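Bench notebook, small parts corner
Posted in November by the Khoo bench
Filed under: Storage & Sorting, Notebook

Okay, so the screw drawer has finally beaten me. I spent most of the morning fishing for M2 standoffs in a tub of everything else, and after lunch I gave up and started on the compartment boxes (the smoky gray see-through ones, two black latches on the long side, hanging tab on the end). I do like a tinted lid. You can still see the dividers through it, so you know which box you've grabbed before you open it!

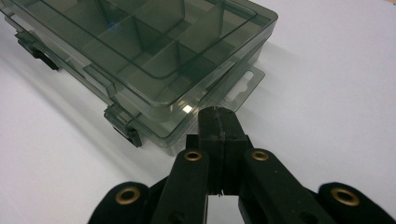
My plan is one box per project. Grostalon gets the first one, mostly standoffs and those fiddly nylon washers, and Lirkov gets the next, which will be nearly all crimp terminals. I wrote out a list of 17 part types for Grostalon and then found two of them were the same washer under different names. Crossed one out. Stock sheet 1319 still has both, must fix that.

Labels: paper ones go on the short end, never the lid, or they get rubbed off in the stack. I'm using the stock number first and the plain name under it, so "2101, washer, nylon" and so on. The Cokari resistors can stay in their bags for now, there are about 2000 of them and I'm not in the mood.

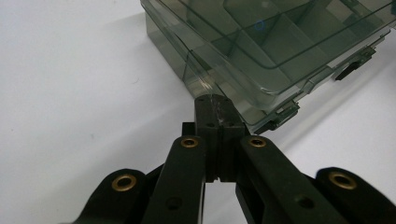

Last edited: November, 4:40 pm

Still to do: try a latch with gloves on, and tip a filled box on its side to see if the washers creep over the dividers. My old box at home was terrible for that (everything ended up in one corner, every time). If they do creep I'll cut a bit of thin foam for under the lid. Also need to ask who has the label tape.

Comments (3)

benchrat: Label tape is in the second drawer, under the heat shrink. Sorry!

solder_mo: Foam works but it sheds. Try a piece of craft felt?

benchrat: please do the Cokari bags too, they keep splitting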